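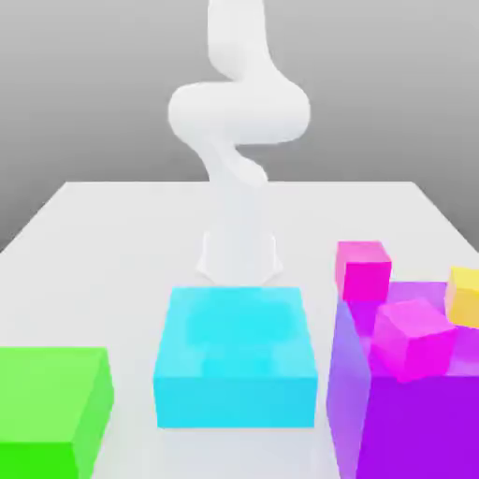
Borislav said that if the arm wanted to keep its hand over the blue bin forever, that was the arm's business, but the run was dead and we should restart it and go get dinner.

I told him absolutely not! I had waited my whole first month at Droremby for a fault this good.

You have to understand that everything had been going so well. The sorting job was called Estrella, and it was my very first project, and I loved it the way some people love a bad dog. Cubes went into bins. The arm picked one up, swung over, let go, came back. We had the simulator on the big monitor and the real cell downstairs behind its yellow fence, and whatever Estrella learned upstairs got loaded into the real arm the next morning. It had gone 200 runs without a single fault. Then on the next one it came down over the cyan bin with an empty gripper and simply stayed there, and the log went on happily printing the same line.

HOLDING. HOLDING. HOLDING.

"Holding what?" I said.

"Nothing," said Borislav. "Look at it."

"So why does it think it's holding something?"

He put his coat down. He would deny it, but I saw his face, and he was hooked too.

We started with the grip sensor, the pretend one, which reports how hard the fingers are squeezing. It said 2 newtons. That's a tiny squeeze, a grape's worth, but it was above the line we'd drawn for "I have a cube." I dragged the slider back through the run, watching the number, and it had been 2 since the last cube. The fingers had let go and the number had stayed where it was, like a bathroom scale that still shows your weight after you've stepped off.

So the arm believed it had a cube. It had brought the cube it didn't have to the bin, and then it was waiting for the weight to leave its fingers before it would go home. Since there was no weight, it couldn't leave. I thought this was the most wonderful thing I had ever seen and I said so, loudly enough that Grigoris Antoniadis came in from the hall with his soup.

Grigoris had been there when the fence downstairs was bolted in. He ate a few spoonfuls and read the log over my shoulder.

"Which library is the sensor from?" he asked.

"Kuletti," Borislav said. "The new one. We put it in last week."

"And the cell?"

Borislav stopped chewing his pen.

"The cell what?" I said.

"The cell downstairs," said Grigoris. "Which one is it running?"

I'd like to say I was the one who worked it out, but all three of us got there in the same second, and the soup was on my desk and we were on the stairs. The same code ran in both places. That was the whole beauty of Estrella, I'd explained it to my mother on the phone! If the pretend arm could believe in a cube that wasn't there, the real one could too, and the real one was on a night test, and the night test included a person.

It was Purnus hour. Purnus was the name of the restocking step, when the arm finishes, parks itself at the back, and the gate unlocks so somebody can go in and swap the bins. The gate took the arm's word for it. Job done, hands empty, parked, click. I was thinking about that click all the way down. What if it worked backward? What if the arm could believe its hands were empty with a cube in them, or think it was parked when it was stuck halfway?

The cell was quiet when we got there. The arm was stopped over a bin with its fingers open, exactly as it had been on the monitor, only this one was heavy enough to break a table. The gate light was green.

Green! With the arm out in the middle!

And the cart with the fresh bins was standing at the gate, and the gate was open a hand's width, and Lupe from nights was on the other side of the cart looking for her gloves.

"Don't go in," Borislav said, in a very ordinary voice.

"I wasn't going to," said Lupe. "It's not in its spot."

Grigoris hit the red button. The drives gave that long falling sigh they give, and the brakes clunked on one after another, and then I sat down on the floor, which was cold.

We found the rest of it by midnight. The stale number had jammed the job, the job had timed out after 30 seconds, and the timeout had been written to report "finished," and finished unlocked the gate. Each piece had looked perfectly fine on the day somebody wrote it. I wrote the timeout. I'd been proud of it, too, it was very short.

I thought I'd be sent home. Borislav pulled up a second chair and we took the gate away from the arm completely. Now there's a switch at the back of the cell, a plain metal one, and the arm has to be physically leaning on it before the lock will move. It can believe anything it likes. Lupe tested it by trying every way she could think of to make it open wrong, and she had a lot of ways, some of them involving a broom.

The report says 24/07/2023 at the top and my name is on it, under "cause" and again under "fix." Estrella went back on in August. We ran it 3,000 times upstairs first, and I made a new test that yanks the cube out from between its fingers at random, which is just about the most fun I've ever had at work. Borislav Todorova says I laugh every time. I do! It closes on nothing, checks, checks again, and goes back for the cube.

Grigoris never did get his soup back. I'd knocked the mouse into it on the way out.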